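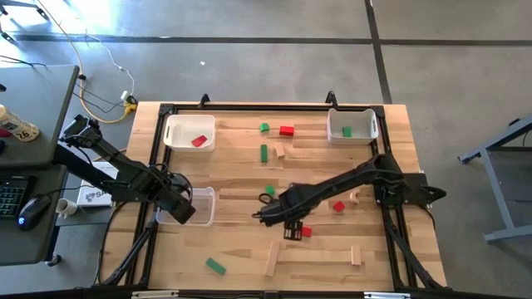

Worktable with small blocks and three bins

Kinness Allotment Association
Minutes of the meeting held 3/16/26

Chair: Drita Berisha
Minutes: Rajkumari Vishwakarma
Apologies: Mr Dimitriou

1. Minutes of the last meeting
Agreed, with one correction. The plot given up at the Ostska end is 4B, not 4A.

2. Water
The standpipe by the lower gate still drips. Drita has had a quote of £153 for a new tap and lagging. Agreed to go ahead. Water goes back on in April. Hoses are not to be left running unattended.

3. Rents
Rents stay at £50 for a full plot. Four plots are unpaid and reminders have gone out. Rajkumari will send a second letter if nothing comes by the end of the month.

4. Paths
The main path is bad past the compost bays. Bretetti can deliver woodchip but want a clear turning space at the gate. Members to move cars on the day. Spending limit set at £700.

5. Bonfires
Two complaints from houses on the lane. No fires before dusk, and none at all in April. Notice to go on the board.

6. Any other business
The shed key is missing again. Drita to get two cut.

Next meeting: April, date to be confirmed.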